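Review: the Plivdale good practice kit for two-armed cleaning robots

Filed under: Standards and paperwork

I have a drawer full of robot guidance documents and I can tell you which ones have been opened twice. So when the Plivdale kit arrived in March, a ring binder with 36 printed pages, a pad of checklist sheets and a roll of floor tape, I wasn't in a generous mood. It costs $84. For that money I expect somebody to have stood next to a robot while writing it.

Parts of it read as if they did. Others read like an office safety poster with the word "robot" dropped in.

The kit is meant for small outfits running two-armed machines on ordinary household jobs, in rooms that weren't built for them. It doesn't replace your own risk assessment, and says so on the first page, then again on the fourth, then in a footnote. What it offers is eight rules, each with a page of reasoning and a sheet to sign. I took the sweeping section, as it's the job I know best and the one people are most careless about. A broom doesn't look like a hazard until there's a motor behind it.

Rule one says to treat the tool as part of the arm. Fair enough. If the arm can reach to a certain line, the broom head reaches well past it, and that longer reach is what you tape on the floor. The binder gives this a full page and a decent drawing. I've seen sites tape the bare arm's reach and then hand the robot a long stick, so I'm glad it comes first. 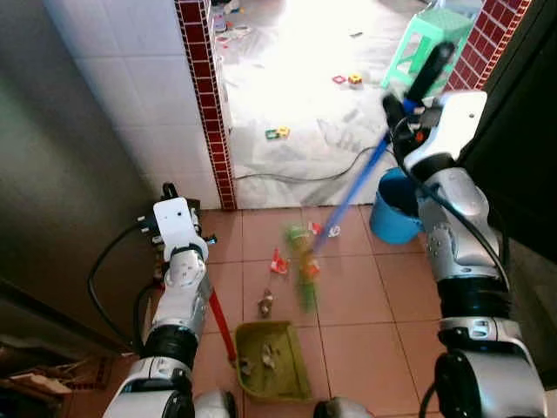 Broom in the right gripper, dustpan in the left, working at a doorway.

Rule two covers doorways and I have an argument with it. The kit wants every doorway "closed or guarded" before a sweeping run starts. Fine on paper. Dirt collects at thresholds, though, and a robot told to stay clear of them will leave the worst of it behind. What a working site needs is a rule for an open doorway: who watches the far side, where they stand, what stops the job. Sternstead's older handbook managed this in half a page. Plivdale sends you to Appendix C, and Appendix C tells you to consult your supplier.

The cable rule (number four) is better than I expected. No loose cable in the swept area, no cable across a threshold without a cover, and slack at the arm tied so it can't hook a handle. The sheet makes you check with the arms stretched out as well as parked, and I'd keep that part if I threw out the rest. A loop that sits well out of the way at rest can be somewhere quite different at full reach. My complaint is that it treats all cables alike. A lead running to the arm itself and one lying on the floor in the next room are separate problems, and they get one tick box between them. 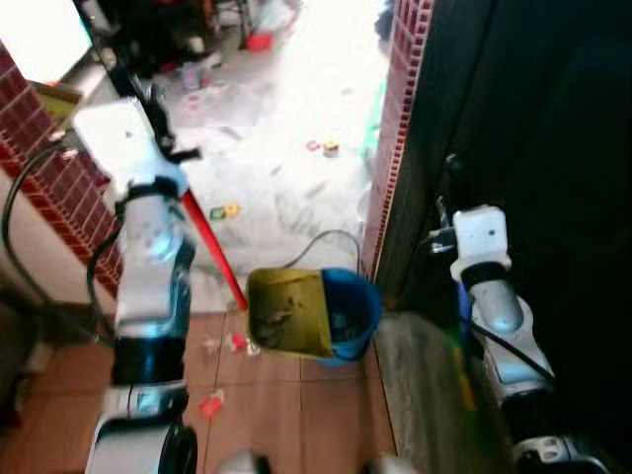 Cable looped behind the dustpan at the threshold. Rule four territory.

Then there's rule six, "clear the area of small objects". I read that to Lộc Khương, who has run more floor trials than I have, and he asked what they thought the robot was sweeping. He's right. Litter is the job. The binder never separates what should be picked up from what should be left alone, and in a house with kids' toys on the floor that's the whole question. A decent rule would have you walk the room first and agree on what counts as rubbish. I've written that onto my copy in pen.

Rule seven deals with grip checks on long handles and is sensible, if wordy. Rule eight is about cleaning the tools afterward – a dirty pan sheds as much as it collects – and it's the only page in the binder with any personality.

A word on the sign-off pad. It holds 400 sheets, the paper is thin, and the boxes are too small for anyone wearing gloves. There's no space to record which tool was used, an odd thing to leave out after rule one. The floor tape is good tape. It came up cleanly from my shop floor on the Monday after I put it down, and left no colour behind.

I also don't love the badge. Buyers get a "Plivdale Practised" sticker for the machine, with no visit and no test. Anyone who sees that on a robot will assume more than they should. Panagiotou puts out a free checklist with no sticker at all, and it covers two thirds of the same ground. Pledholm's is longer and duller, but it does ask for a second person to try the stop button before each run, and Plivdale leaves that to "local procedure".

Should you buy it? If you have nothing written down, the reach and cable pages will probably repay the money, and you can argue with the others. If you already have a handbook that somebody reads, borrow a copy, take rules one and four, and buy your own tape.

Good: reach rule, cable check at full stretch, the tape.
Poor: doorways, small objects, the pad, the sticker.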